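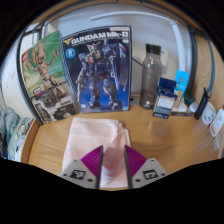
Figure 2. Folded pale pink cloth on a wood desk.

4. What Families Wrote to Prosecutors

4.1 The letters

The material for this section is a set of 286 letters sent by relatives of homicide victims to the district attorneys of two counties, Tudham and Leone. All of the letters were written after charges had been filed and before a sentence was imposed. Letters sent after sentencing, including those addressed to parole boards, are left out and are taken up in Section 6.

Both offices keep family correspondence in the case file, but they file it differently. In Tudham the letters are scanned by the victim services desk and indexed under the name of the writer. In Leone they are placed with the attorney's notes, and finding them meant reading through the whole file. Some Leone letters had been copied more than once, and where two copies differed only in a received stamp we kept the earlier one. Emails were treated as letters if they had a greeting and a signature. Short messages that dealt only with hearing times or parking were not counted.

Names, street addresses and places of work were removed before coding. Ximeng Li and Ariel Dagdag each read every letter and coded it without seeing the other's work. Disagreements were settled by reading the letter aloud together and going back to the code book. The most common disagreement was over whether a letter made a request at all. Many writers say what they hope for without asking the prosecutor to do anything about it, and we decided to code a hope as a request only when the writer connected it to a step the office could take.

4.2 Requests about the outcome

Of the 286 letters, 204 made at least one request about how the case should end. The requests fell into a small number of types. Writers asked the office to take the case to trial, to accept a plea, to refuse a plea, to seek the longest term available, or to bring the matter to a close by whatever route was fastest. A letter could hold more than one of these, and a fair number held two that pulled against each other. A mother in Tudham asked for the longest sentence possible and, a paragraph later, asked that her younger children not be made to sit through a trial. She did not say which mattered more to her. We coded both.

Past work has often sorted families into those who want severe punishment and those who do not. The letters do not support a clean split of that kind. Writers who favored a plea rarely spoke of mercy for the defendant. They spoke about time. They wrote about years of hearings, about seeing the defendant's face in the local paper, and about a surviving child who would be in high school before the appeals ran out. Several accepted that the plea meant a shorter term and said so plainly. A brother in Leone wrote, "I would take less if it means I never have to come back to that building." A grandmother in the same county wrote that she was "not forgiving anybody" and wanted the plea signed.

Writers who opposed a plea gave a wider range of reasons. Some thought the offered term was too short. Others were less concerned with the length of the sentence than with the account of the killing that would go on record. A plea to a lesser charge meant, for them, that the official version would leave something out. One father objected to the word "altercation" in a draft statement of facts and asked for a trial so that a jury could hear what had been done to his son. The office changed the word. His next letter did not mention a trial.

4.3 Who signed

Most letters came from one person. Letters signed by several relatives were more likely to state a single clear request and less likely to describe daily life after the death. In some files the joint letter was followed by a separate one from a person who had signed it. These second letters tended to qualify what the group had said. A sister in Tudham signed a family letter asking for a trial and wrote on her own nine days later to say she would accept whatever the office decided. The file does not show whether the rest of the family knew about the second letter.

Parents wrote more often than any other group, followed by siblings. Spouses and partners wrote less than we expected. Part of the reason may be that the Leone office met with spouses in person and took notes, so their views reached the file in another form. We did not code attorneys' notes. They record what the attorney took the person to mean, and we had no way to check them against the person's own words.

Divorced parents presented a special problem for the offices. Where the parents disagreed, neither county had a written rule about whose view should be given more weight. Attorneys in both offices told us they tried to avoid ranking relatives. The letters suggest that families felt ranked anyway. Writers who lived outside the county often opened by explaining their standing: how often they had spoken to the victim, who had paid for the funeral, whether they had been at the hospital.

4.4 How the offices answered

Replies were found for most of the Tudham letters and for fewer of those from Leone. The Tudham replies follow a template. They thank the writer, give the date of the next hearing, and state that the family's views will be considered. The template does not say how. In a small number of files an attorney added lines by hand, and these additions are the only place in the written record where a prosecutor answers the request the writer made.

Leone had no template. Its replies vary from a single line to more than a page, and the longer ones explain the limits of the evidence, the likely range of sentences and the reasons a plea was being considered. Families who received a longer reply often wrote again. Their second letters were shorter and asked narrower questions, for example whether a relative could speak at the plea hearing or whether the defendant would have to admit to the facts in open court. We can't tell from the letters alone whether the replies led to the narrower questions or whether the attorneys wrote at length to families who were already asking them.

Neither office told families, in any reply we read, that their request had changed a decision. In the case of the father described above, the file shows the edit and the date it was made, but the reply to him says only that the draft had been revised.

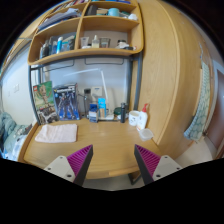

4.5 Limits of the letters as evidence

Families who write to a prosecutor are not typical of all families who lose someone to homicide. They know who is handling the case, they expect a letter to be read, and they are able to put a request on paper during a very hard period. Some of the letters show signs of help from an advocate or a lawyer, such as citations to the state's victims' rights statute. We did not try to separate these from the rest.

The letters also catch a writer at one point in a long process. In files with several letters from the same person, the request sometimes changed between the first and the last, most often from trial toward a plea. We coded each letter separately, so a person who changed position appears under both. Readers should keep this in mind when comparing the counts here with survey results, where each respondent is asked once.

Finally, both counties have elected district attorneys, and letters sent near a November election may differ from the others. Some writers mentioned the election directly and a few said how they planned to vote. We kept these letters in the set and coded them under the same rules.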